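チケット：評価結果の再現性（シミュレーション家事タスク）
件名：同一シードで再評価すると成功率が一致しない
起票：Beverley Ashworth
対象：Sterari 評価ハーネス、方策 Hsueh（双腕）
優先度：中
状態：解決済み、経過観察

現象
同じチェックポイントを同じシードで評価しても、試行ごとの成否が一致しない。500エピソードを2回流して比べたところ、29エピソードで成否が入れ替わった。平均成功率だけ見ると差が小さく、これまで気づかなかった。手法比較の表に載せる数値なので、原因が分かるまで表の更新は止める。

環境
シーンセットは Hilgate の住宅。浴室と、タンスのある部屋の両方を使う。並列ワーカー数は16。方策への入力は頭部視点の画像と関節角。物体の初期配置はシードから生成する。

確認1：初期配置
最初に配置の乱数を疑った。浴室の洗面台シーンで両腕が映る視点を書き出し、蛇口の右にある赤い卵形の物体の座標を2回分で照合した。小さな白い台の上に載る物体なので、台との接触で初期姿勢がずれる可能性を考えていた。

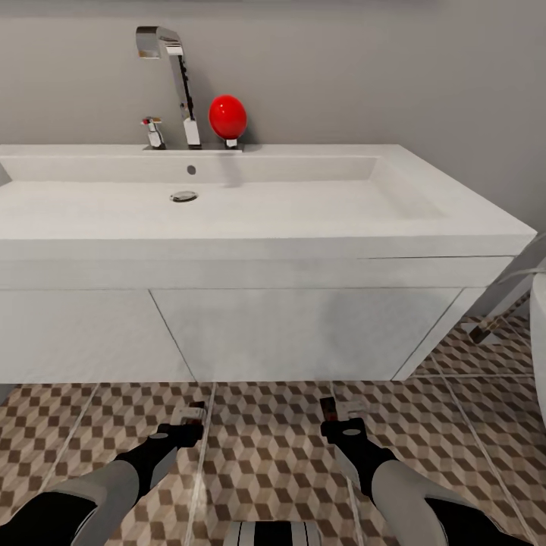

図1　洗面台シーン、ロボット視点。両グリッパーとも開、把持なし。

結果、リセット直後の座標は全桁一致。台の座標も一致。配置の乱数は原因から外す。

確認2：ワーカー数
並列数を1に落として同じ条件で2回実行。成否は全エピソードで一致した。16に戻すと再び食い違う。並列実行時だけの問題と判断した。

確認3：行動チャンクの受け渡し
Hsueh は数ステップ分の行動をまとめて出力し、重なった区間を時間方向に重み付き平均する。ログを突き合わせると、食い違ったエピソードでは平均に使うチャンクの組が1回目と2回目で異なっていた。推論サーバーの返答が遅れたとき、ハーネスがシミュレーションを止めずに手元の古いチャンクで進めている。返答の遅れは実時間で決まるため、シードを固定しても揃わない。

影響の出方はタスクで違う。腕を大きく動かすだけの区間では、古いチャンクが混ざっても最終姿勢はほぼ同じになる。把持したまま他の物の近くを通る区間では、わずかな差が接触の有無を変える。成否が入れ替わったエピソードの多くは後者だった。

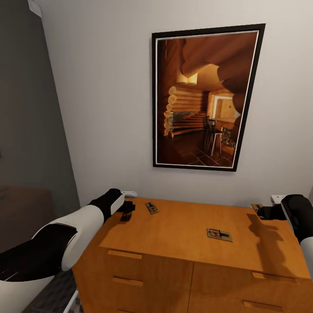

タンスの上の配置はこの点で条件が厳しい。ネズミ捕りが2つ置かれ、赤いラベルの小さな暗色の瓶を持った左グリッパーは、奥側の1つのすぐ脇に入る。ここで経路がずれると瓶の底がネズミ捕りに触れ、その後の接触計算で軌道が分かれていく。右腕についても同じ区間の指令値を比較したが、こちらの差は成否に効いていなかった。

描画の影響も念のため調べた。右腕の影が天板に長く落ちるので、影の計算が実行ごとに変われば入力画像が変わる。同一姿勢で固定して描画を繰り返し、画素単位で比較したところ差分はゼロ。描画は原因から外す。

対処
・ハーネスに同期モードを追加。推論の返答が来るまでシミュレーション時刻を進めない。
・チャンクに発行ステップ番号を付け、平均に使う組を番号だけで決める。到着順は参照しない。
・使用したチャンク番号をエピソードごとに Kodness へ記録する。

対処後の確認
並列数16、同期モードで500エピソードを2回。成否の不一致は0件、最終関節角も一致。実行時間は延びるが、夜間の枠に収まる。

コメント（Beverley Ashworth）
1月に出した比較表は非同期のまま測っているので、全手法を同期モードで測り直す。時間平均を使わないベースラインも対象に含める。こちらも返答待ちの間は直前の行動を繰り返しており、同じ遅れの影響を受けていたはず。測り直しが終わるまで、旧表の数値を論文の草稿に引用しないこと。

コメント（追記）
非同期モードは削除せず残す。実機では推論の遅れが避けられず、遅れに対する頑健さは別の指標として測りたい。その場合は遅れを実時間に任せず、シードから生成した遅延列を注入する。実装は別チケットに切り出した。

残件
同期モードを既定値にする変更はレビュー中。マージまでは起動時に明示的に指定する。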